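Ticket: arm stops over the tray and won't go down
Project: Loltosia (student robotics club, serving table task)
Opened: 2020-07-19
Status: solved, leaving open for one follow-up
Priority: it was high, now it's medium

Hi all! Writing this up properly because three of us have been poking at the same problem in the group chat and I keep losing track of what we tried. I'm going to go in order, so sorry if it gets long.

What it's supposed to do: the arm takes a bottle out of the cardboard holder, carries it over to the tray, sets it down inside the rim, lets go, and heads back for the next one. All four bottles, no hands from us. That's the whole club challenge for September, and up to last week the pick part was working really nicely.

What it does instead: we run the tray check first (gripper goes to the tray corner, drops down to place height with nothing in its fingers, comes back up). It goes to the corner, hangs there, and then the program quits with a "target out of range" message. No crash, no bump, it just sits there looking thoughtful. If I skip the check and go straight to a pick, the pick is fine, and then it does the same thing over the tray with a bottle in its fingers, which is a lot more stressful!

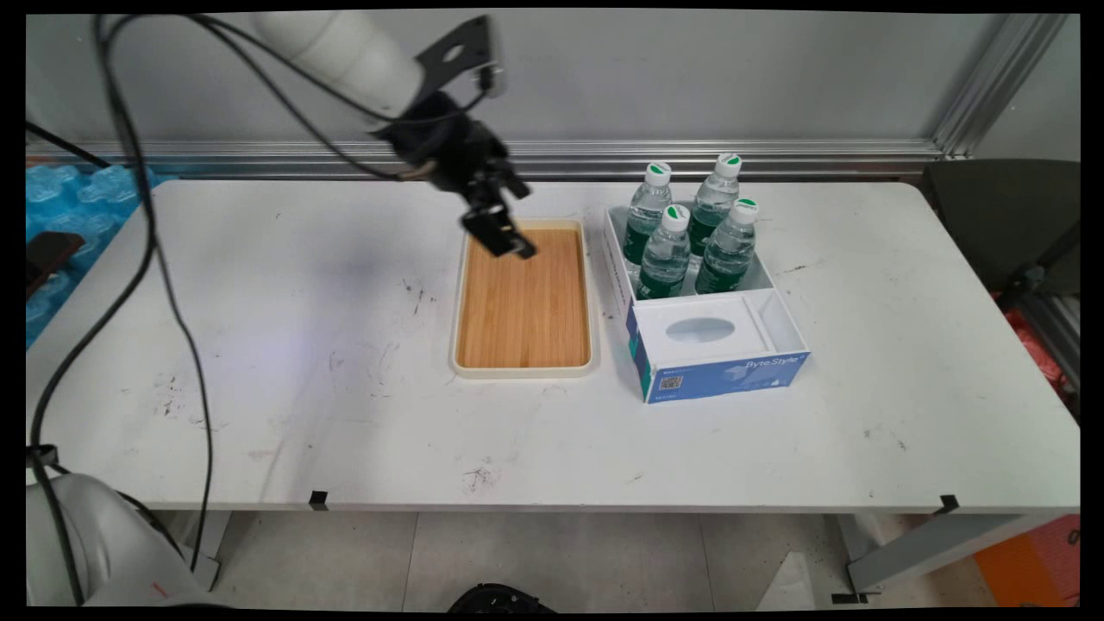
Arm at the tray corner, tray empty, all four bottles still in the holder.

First thing I tried – turning everything off and on again. Same result. I also reloaded the saved positions from the Stolora folder on the club laptop, in case somebody had saved over them. Same result again.

Second thing: cables. We had a bad one in the spring, so I'm always suspicious. I moved the arm by hand through the whole path in free-move mode and watched the joint numbers on the screen. Nothing jumped, nothing dropped out. I wiggled the connector at the wrist (gently, I promise) and still nothing. So I'm calling the cables good.

Third thing: speed. Someone suggested the arm was overshooting and tripping a limit, so I turned it way down and let it crawl over. It took forever and failed in exactly the same place. I put the speed back where it was. Please leave it there, the slow version makes me want to nap.

Fourth thing, and I'm a bit embarrassed I didn't start with it: I opened the log. Every run writes one line per move with the target in millimeters, and the line right before the stop had a reach of 930 in it. Our soft limit in the Huttunen config file is set well under that. So the controller was doing exactly what we told it to do, which is refuse to go there.

Okay, but where did 930 come from? The corner it was hovering over is nowhere near that far out. I measured from the center of the base to the tray corner with a tape and got 465. Double it and there's your 930. Yes. I yelled.

What happened is that when we switched to the wooden tray, we started storing the tray position as an offset from the arm's base, and the old place routine still adds the base-to-tray distance on its own. The hover step uses the new way, so it goes to the right spot. The lowering step uses the old way, so it adds the distance a second time and asks for a point way off past the table. That's why it always looked perfect right until it had to go down.

Fix: in the place routine I took out the line that adds the tray distance, and I renamed the variable so it says what it's measured from. Then I ran the tray check 12 times in a row with the gripper empty, and it went down and back up every time. After that I ran one full pick and place with a bottle from the front of the holder, and it landed inside the rim, upright. Very happy dance.

Stuff I noticed along the way that isn't the bug:

The holder is a tissue box with the top partly cut away, and it's light. With all four bottles in, it stays put. With one or two left, I think the gripper could drag it when it lifts, so I'd like to tape it to the table or put something heavy in the bottom. Opinions welcome, I don't want to cut up another box.

The gripper timeout was set to 3,000 milliseconds and I'm leaving it alone for now. It could probably be shorter, but one change at a time – we learned that the hard way with the Kurness demo, when we changed four things in one evening and couldn't get back to the version that worked.

If you move the tray, please rerun the corner teach before you do anything else. I saved the new corner under the same name as the old one, so you don't have to edit anything, just teach and save.

Still to do before I close this:

Run the full sequence with all four bottles, back ones included. I've only done one from the front so far.

Look through the other routines for the same double adding. I'm pretty sure the return-to-holder one was copied from the place routine, so it may have the same line in it. Don't run that one until it's been checked!

Update, same day, a bit later: checked return-to-holder and yep, same line, same mistake. Took it out, ran it slowly with an empty gripper, and it went where it should. The four-bottle run is still waiting, so the ticket stays open. If you get to it before me, paste the log lines in a comment even if everything goes fine.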